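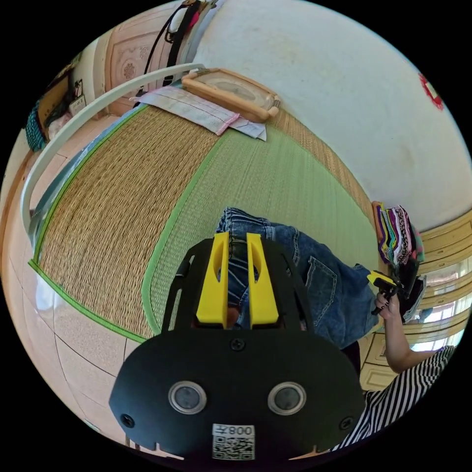 Gripper drops, jams and pinches: workshop tips for hand-held units

Fault covered on this page: the fingers of a hand-held gripper close on fabric, hold for a moment, then let go or stick shut. The notes apply to paired units with yellow finger blocks, used for folding, lifting and passing cloth at floor level. They come from a bench log kept by Soudabeh Nikzad for the Sunora cloth-handling project, last revised 20/12/2022.

What happened

A right-hand unit failed to open during a folding run. The operator pulled the cloth free with the other hand, the fingers released under load, and the tip of one finger block caught the skin between thumb and index finger. The injury was minor. The unit had been in service for 194 sessions and had passed its weekly check four days earlier, so the weekly check was not looking at the right thing.

On teardown, the slide behind the left finger was packed with lint and two short lengths of embroidery floss. The floss had wound itself around the return spring. With the spring partly bound, the fingers closed normally but opened late or only part of the way.

Stop rules

Stop if a finger lags the trigger by any amount you can see. Stop if the fingers close unevenly. Stop if the unit clicks on opening. Do not work the trigger repeatedly to clear it. That drives thread deeper into the slide, and on our unit it was most likely what turned a slow release into a full jam.

Never pull cloth out of a stuck gripper. Set the unit down, let go of the trigger, and cut the cloth if it has to come away quickly. Cloth is cheap.

Clearing a jam

1. Power off and disconnect the data cable. Wait for the indicator to go dark.
2. Hold the body with the fingers pointing away from you and from anyone else on the mat.
3. Slide a thin plastic card between the fingers and ease them apart. No screwdrivers. A metal blade chips the face of the block, and the chip then snags every fabric it touches.
4. Look along the slide with a flashlight. Lift thread out with blunt tweezers, following the direction of the wind. Snip long pieces first.
5. Brush out lint with a dry, stiff nylon brush.
6. Cycle the fingers by hand ten times before reconnecting power.

Compressed air is fine on the finger slots but keep it away from the lenses. It blows lint under the rings, and then the plate has to come off. If it does come off, put the screws back in a cross pattern, finger tight first. Overtightening one corner tilts the plate and the tracking drifts. We lost an afternoon to that in May and blamed the software.

Lubrication

Use dry PTFE only, one short spray onto a swab, then the swab onto the slide. Oil holds lint. It also leaves marks on white cotton that do not come out in a cold wash. The bound spring had been oiled at some point, and nobody had written it down.

Springs

The spring on our units is rated by the supplier, Brurnex, for 4,000 cycles. We now change it at 2,000. A folding session uses more cycles than people expect, mostly from missed grabs at thin edges. A stretched spring and a bound spring feel the same through the trigger, so clean first and test again before you order parts. Measure the free length with calipers. Ours should read 36 mm. Anything longer goes in the bin.

Floor and fabric

Most of the thread came from loose ends, so prepare the work before the grippers come out.

- Trim floss tails on the back of any embroidery to a finger's width.
- Take needles and pins out of hooped work and put them in a closed tin. A pin carried off in a finger slot is worse than a jam.
- Vacuum woven mats along the weave. Across it, the head lifts fibers and you end up with more debris.
- Shake out stacked remnants somewhere else. Fleece and brushed cotton shed the most.
- Keep straps, cords and knitted items off the mat edge. Open knits are the one material we do not handle with these units at all. The loops go straight into the slots.

Working on the floor

Kneeling or sitting operators tend to bring both grippers in close to the body, and that is where pinches happen. Keep the spare unit pointed up or parked to one side while the other hand works. Sleeves should be snug at the wrist - a loose cuff was grabbed twice last year, with no harm done apart from the cuff.

Revised check

The old check was open, close, open on an empty gripper. It passes a half-bound spring every time. The new one uses a folded strip of cotton twill, four layers thick. Close on it, hold for five seconds, release. The strip must fall under its own weight. Do this before each session, on both units, and write the result against the number on the label.

A strip that hangs, even briefly, is a fail. Tag the unit with red tape and put it on the Zatside shelf with the date. Do not put it back in the case with the good ones.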